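Jillow (robot learning method)

Jillow is a method for teaching two-armed household robots to carry things without dropping them. It was developed at the Harb laboratory in Jerkdale by a group led by Yareli Tovar, and is used mainly for objects that need both hands, such as trays, boxes and laundry piles of a certain ambition. The name has no agreed meaning. The group's first report says it stands for something and does not say what.

Background

Earlier systems at Harb treated each arm as a separate problem. Each solved its own problem very well, often at the expense of the other's. A tray held by two competent but unacquainted arms tends to end up at a slant, and the early test logs record a good deal of slanting. Tovar's proposal was to train the pair on the state of the tray and leave the arms to sort out the details between themselves.

Method

Training takes place in Pidon, a simulator that renders furnished homes. A human operator first guides the robot through 18 demonstrations of a carry. Pidon then produces 2000 variations, changing the starting point, the route and the weight of the load. The learned controller receives the view from the robot's head and the position of each gripper, and is scored on a single quantity, the tilt of the carried object. Speed was scored too in the first version, until the robot found that a thrown tray arrives sooner.

A correction step, known in the group as "the nudge", runs alongside the controller. When one gripper lags, the other is slowed to match it. Tovar has described this as the only part of the method she would defend at a dinner party.

In the standard trial the robot holds a shallow tray level between both grippers and carries it through an open-plan living room towards the kitchen. 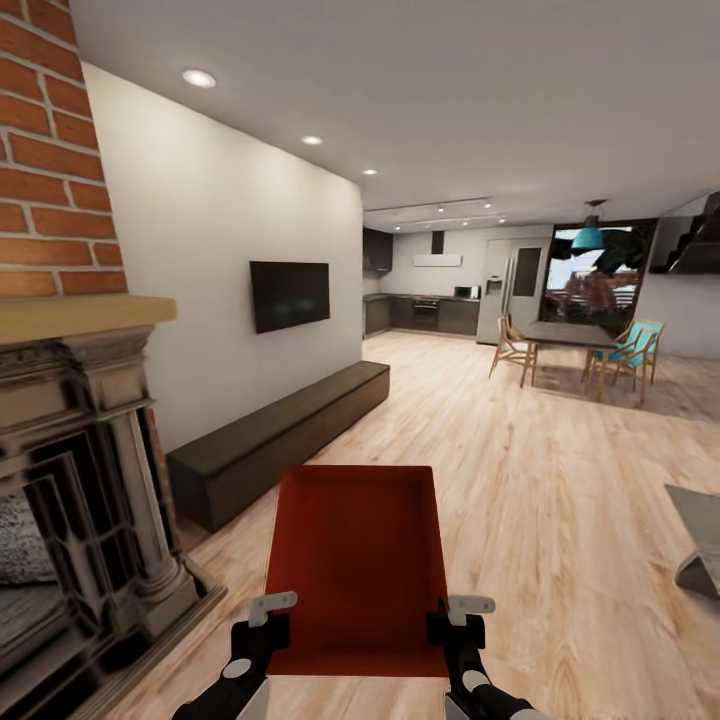 Results

With the nudge switched on, the robot spilled its simulated load in 2 of the 18 test homes. With it switched off, the figure was 6. Both spills in the first case happened on turns, where the outer arm has further to travel and the inner one shows little sympathy.

Criticism

Reviewers have pointed out that tilt is a generous measure, as a tray may be kept perfectly level while being carried into a wall. A later version of Jillow adds a penalty for walls.

See also

Pidon (simulator)
Two-armed manipulation
Tray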